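Kapitel 4
Umweltwirkungen der Lebensmittelkühlkette

Lernziele
Nach der Bearbeitung dieses Kapitels können Sie direkte und indirekte Emissionen einer Kühlkette unterscheiden, den Beitrag eines Kältemittels zur Treibhausgasbilanz berechnen und die Systemgrenzen einer Kühlkettenbilanz begründet festlegen.

4.1 Einordnung

Die Kapitel 2 und 3 behandelten die landwirtschaftliche Erzeugung und die Verpackung. Zwischen Verarbeitung und Verzehr liegt eine Phase, die in vereinfachten Produktbilanzen häufig pauschal angesetzt oder ganz weggelassen wird: die temperaturgeführte Lagerung und Verteilung. Bei trocken gelagerten Waren ist diese Vereinfachung meist vertretbar. Bei Tiefkühlgemüse, Milchprodukten und frischem Fisch führt sie zu systematisch zu niedrigen Ergebnissen.

Als Kühlkette wird die lückenlose Folge aller Prozessschritte bezeichnet, in denen ein Lebensmittel innerhalb eines vorgegebenen Temperaturbereichs gehalten wird. Sie beginnt mit der Vorkühlung oder dem Gefrieren und endet definitionsgemäß mit der Entnahme durch den Endverbraucher. Ob die Lagerung im Haushalt einbezogen wird, ist eine Frage der Systemgrenze und muss in jeder Bilanz ausdrücklich angegeben werden.

4.2 Direkte und indirekte Emissionen

Direkte Emissionen entstehen durch das Entweichen von Kältemittel aus Verdichtern, Rohrverbindungen und Wärmeübertragern. Indirekte Emissionen entstehen bei der Bereitstellung der elektrischen Energie oder des Kraftstoffs, mit denen die Anlagen betrieben werden. Das Verhältnis beider Anteile hängt vom verwendeten Kältemittel, von der Dichtheit der Anlage und vom Strommix am Standort ab.
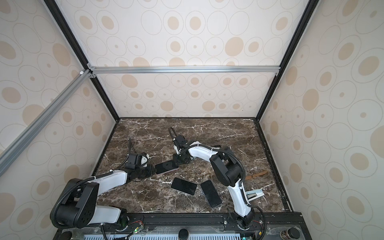

Abb. 4.1: Zwei Roboterarme in einer Einhausung mit gemusterten Wänden und einem Gestell aus Aluminiumprofilen.

Die direkten Emissionen eines Bilanzjahres ergeben sich aus der nachgefüllten Kältemittelmasse, multipliziert mit dem Treibhauspotenzial (GWP) des Kältemittels:

E(dir) = m(nach) · GWP

Dabei wird vorausgesetzt, dass die Füllmenge zu Beginn und am Ende des Jahres gleich ist. Bei Neubefüllung, Umrüstung oder Stilllegung ist die Formel um die entsprechenden Bestandsänderungen zu ergänzen.

4.3 Durchgehendes Rechenbeispiel: Kühlhaus Gellurport

Für die Übungen dieses Kapitels wird das Kühlhaus Gellurport herangezogen, das Tiefkühlgemüse aus dem Verarbeitungsbetrieb Delley einlagert und an das Verteilzentrum Lumbao abgibt. Im Bilanzjahr wurden 70 kg eines Kältemittels nachgefüllt, für das in der Aufgabenstellung ein GWP von 1.786 anzusetzen ist. Daraus folgt:

E(dir) = 70 kg · 1.786 = 125.020 kg CO2-Äquivalente

Der Strombezug der Kälteanlage betrug im selben Zeitraum 3.865 MWh. Die indirekten Emissionen werden in Abschnitt 4.5 mit zwei unterschiedlichen Emissionsfaktoren berechnet, um den Einfluss des Strommixes sichtbar zu machen. Die Transporte zwischen Delley, Gellurport und Lumbao bleiben bis Abschnitt 4.6 unberücksichtigt.

4.4 Zuordnung auf das einzelne Produkt

Ein Kühlhaus versorgt in der Regel viele Produkte gleichzeitig. Die Gesamtemissionen müssen daher auf die eingelagerten Waren verteilt werden (Allokation). Gebräuchlich sind die Zuordnung nach Masse und die Zuordnung nach belegtem Volumen, jeweils gewichtet mit der Lagerdauer. Für Waren geringer Schüttdichte, etwa Blattspinat in Beuteln, liefert die volumenbezogene Allokation höhere Werte je Kilogramm als die massenbezogene.

Der Begriff der Lagerdauer bezieht sich im Folgenden stets auf die mittlere Verweilzeit einer Palette zwischen Einlagerung und Auslagerung. Im Rechenblatt Ostonis, das die Übungsaufgaben 4.1 bis 4.7 begleitet, ist sie in Tagen einzutragen. Die Temperaturklasse wird getrennt erfasst und geht als Gewichtungsfaktor in die Berechnung ein.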